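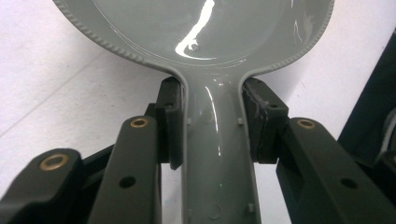

Imre Barta wanted to know how you find out who lived in your house before you did, when the deed only gives you the last two owners. He had bought a brick two-story in Plisville and had one name, Halász, from a neighbor. The steps below are the ones I gave him, with a few additions.

How to trace the past occupants of an older house

1. Write down the legal description. The street address is not enough, as many streets were renumbered. Your tax bill or deed will give the lot, block and subdivision. Copy it exactly.

2. Work backward through the deeds. At the county recorder's office, look up your own deed in the grantee index. The person who sold to you is the grantor. Now look up that person as grantee, and keep going. Note the book and page number each time. My own chain had five owners and took one afternoon, plus a second trip for a page I copied wrong.

3. Check the city directories. Deeds tell you who owned the house, and directories tell you who lived in it. Most libraries keep them on open shelves or on film. Use the street section in the back if there is one. Older directories list an occupation and sometimes an employer, often shortened. Read the list of abbreviations first.

4. Match against the census. Search by street and enumeration district before you search by name. Spelling is unreliable. The Halász family turned up as Halas, Holoss and, in one year, Hallace.

5. Look at the fire insurance maps. They show the outline of the building, the number of stories and the wall material. If a porch or a rear wing is missing from one map and present on the next, you have a range of dates for it.

6. Read the newspapers last. By now you have names and years, so you can search narrowly. Try the street address in quotation marks as well. Obituaries, sales of furniture and small fires are the usual finds.

7. Keep a log. One line for each source, including the ones where you found nothing. I use a ruled notebook with 80 pages and leave the left side blank for corrections.

Copies at our recorder's office must be ordered at the counter. The office closes for the first week of July.

Comments

Verna Dvorak: Tax rolls helped me more than deeds. A jump in the assessed value told me when the second floor was added.

Máté Dudás: Is the grantor index worth checking too?

Ferenc Jakab: Yes, if the chain breaks. Mine broke at book 256, page 37 — the house had passed by will, and the probate file had the rest.

Related

Reading an old plat map
The Penier Block and its tenants
Church registers for beginners
What happened to Drurent Street School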